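Fisheye masking before the SLAM pass - worth it or not?
Posted by plotness_dev, 2025-02-11
9 replies - 185 views

plotness_dev: I'm running hand-held gripper demos through our fork of Drarard. 3,000 clips in, 2,046 come back with a usable trajectory. The rest lose tracking, mostly on tabletop tasks against dark cloth. Masking the fingers didn't change much.

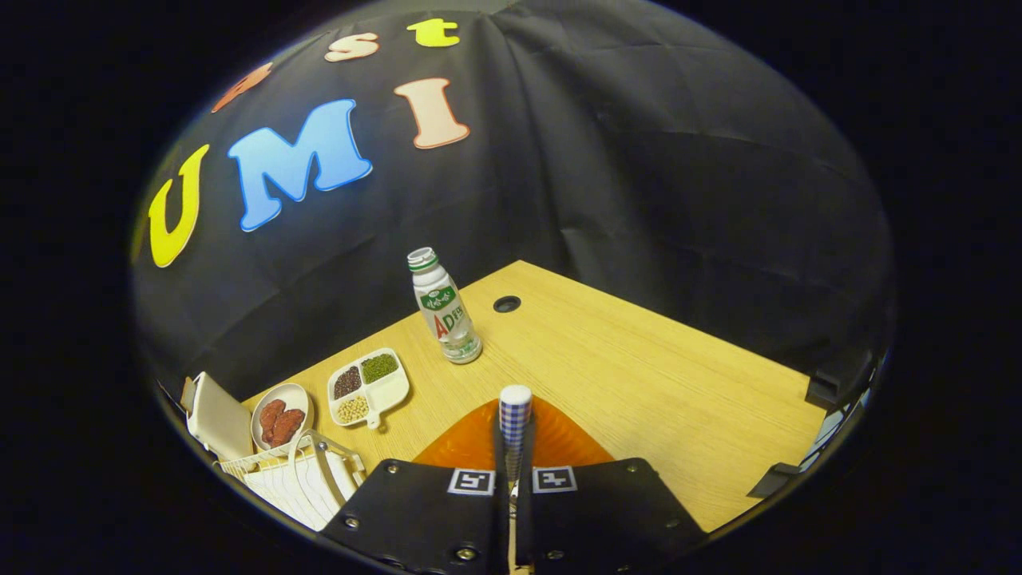

My current guess is that the mapping pass needs more texture at mid range. Has anyone tried feature thresholds per region of the lens circle?

malik_fan: Tried it in July. Recovered a few clips and slowed everything else down. I'd record a longer mapping lap first and leave the thresholds alone.

greyheron: Disagree. A longer lap helps the map, but relocalization still fails if the demo starts too close to the table. Lower the threshold near the rim.

malik_fan: The rim is where the calibration is worst. You get more features and worse poses.

greyheron: Depends on your calibration. Ours is fine out there.

plotness_dev: Mask covers both finger plates and their markers. Should the soft pads be in it too? They flex, so I left them out.

imbridge_ops: Mask the whole swept area, pads included. Anything that moves with the camera drags the pose toward standing still.

plotness_dev: OK, will rerun the failed set with a bigger mask and the same thresholds - one change at a time.

malik_fan: Post the reprojection error too, please. The pass count alone won't settle it.

Share (9)
Contact - Back to top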